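Stamholm station: which exit for the 124 bus?

mzuccaro
Changing from the train to the 124 at Stamholm next week. The map shows the stop on Forkis Road but the sign on platform 2 points to the north exit. Which one is right?

Ilaria B.
North exit. The stop moved in November when they dug up Forkis Road. The sign is right and the map is old.

dzapata
I don't agree. The 124 was stopping on Forkis Road again on Saturday, March 31, 2018. I got on it there.

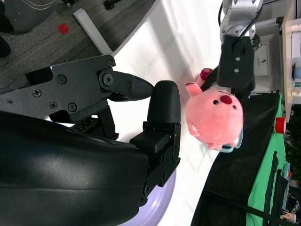
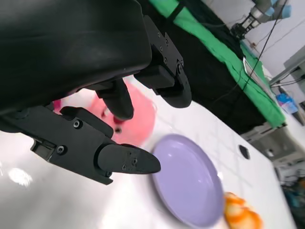
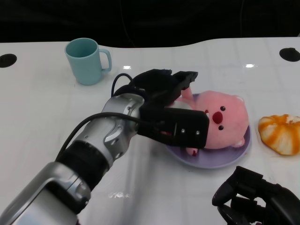
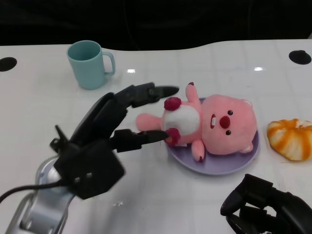 Jae-in Hwang

You're both partly right. Buses toward Csonka are back on Forkis Road. Buses toward Hustura still leave from the north side, next to the taxi rank. Allow 3 minutes from the platform if the elevator is working.

Ilaria B.
I only ever go to Hustura, so that explains it. They should still put both on the sign.

dzapata
The sign was wrong before the roadwork too. I wouldn't go by it.

mzuccaro
I'm going to Csonka, so Forkis Road. Is there a step-free way out on that side?

Jae-in Hwang
Yes, a ramp past the ticket office. The gate at the bottom is locked after the last train.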